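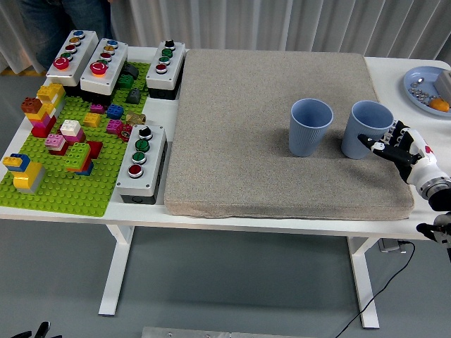 A robotic hand with its index finger against one of two light blue cups on the bench.

Research Technician, Robot Manipulation (fixed term, 2 years)
Covley Laboratory
Posted Sunday, March 13, 2022

Covley is hiring a technician to run bench trials for the Grusora project. Grusora is a study of how a multi-fingered hand should make first contact with light objects that tip or slide easily. The task set includes cups, large toy bricks, small metal fasteners and push-button control boxes.

The method compares two ways of learning the same task. In the first, the control policy is trained on recorded demonstrations only. In the second, the same recordings are used, but each one is labelled by hand with the moment and finger of first contact. In our pilot, the labelled set needed 60 demonstrations per task to reach the success rate that the unlabelled set reached with 200. We do not yet know if this holds for objects the hand has not met before — the position exists to find out.

Duties
Record demonstrations by teleoperation, over 2000 across the term.
Label contact events in the recordings and check the labels of a second operator.
Reset the bench between trials to a written layout.
Run blind evaluation trials and log every failure by type.
Carry out routine calibration of the fingers and wrist, and report wear.
Keep the trial database, Fakir, in order.

Required
A diploma or degree in mechatronics, electrical engineering, computer science or a related field, or equivalent work experience.
Working knowledge of Python and the Linux command line.
Steady hands and tolerance for repeated work. A session lasts two hours, with a break at the midpoint.

Helpful
Experience with ROS, motion capture or data labelling.
Experience writing test protocols.

The position is full time and on site. Work starts in July. Training on the Joltell teleoperation gloves is given in the first two weeks. The technician reports to Noboru Tsuchiya and is named as an author on papers where the trial work is a substantial part of the result.

To apply, send a résumé and a one-page account of a measurement or test you ran yourself, including what went wrong with it, to Lachlan Moffat at the laboratory office. Interviews include a short labelling exercise.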